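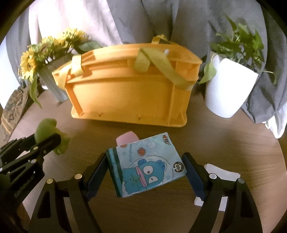 *Tissue packet on the round wooden top.*

**Stoven Round Tabletop Oil, Clear, Matte**

Stoven is a single-component hardening oil for indoor wooden tabletops that see daily use. It soaks into the surface and cures there, leaving a thin matte layer that can be repaired in spots. It is made by Jikodov and sold in cans of 200 ml and 2.5 l.

**Surface preparation**

Sand bare wood to 120 grit, then 150. Do not go finer – a polished surface takes up less oil and wears through sooner. Old varnish must be removed completely. Curved edges are sanded by hand, along the grain where possible. Remove dust with a dry cloth.

**Application**

1. Stir the can well. Do not shake.
2. Apply a thin coat with a lint-free pad.
3. Wait 14 minutes, then wipe off all oil left on the surface.
4. Apply a second coat the next day in the same way.

End grain may need a third coat. Painted or coated side panels should be masked before work starts, as cured oil leaves a yellow edge on white paint.

**Technical data**

| Property | Value |
|---|---|
| Coverage, 200 ml can | around 3 m² per coat |
| Light use | after 24 hours |
| Full cure | 14 days at 20 °C |
| Sheen | matte |
| Item number | 2,505 |

Figures apply to beech and oak. Softwood takes up more. Cool or damp rooms lengthen the cure, and the table should not be covered with a cloth during this period.

**Care**

Wipe with a damp cloth and plain water. Stoven Riris soap may be used once the oil has cured. Rings from cups can be sanded out locally and oiled again.

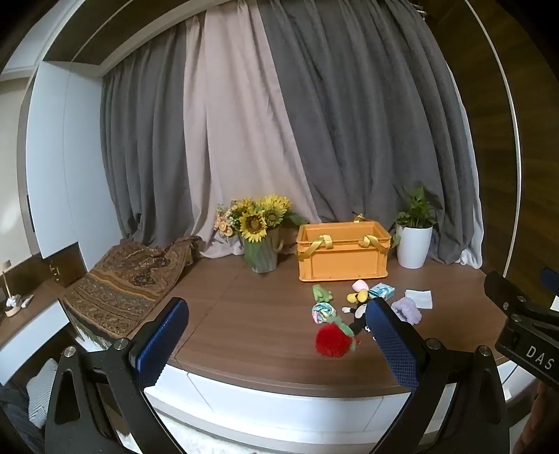

Haziq Liew writes that two coats held up well on his oak table, but the end grain went dull by March and needed the third. He also asks whether the oil can go over an old wax finish. It cannot – wax has to be stripped first, with Villanueva cleaner or a similar solvent, and the wood sanded again.

**Safety**

Oil-soaked rags can catch fire on their own. Soak them in water and store them in a closed metal container until disposal.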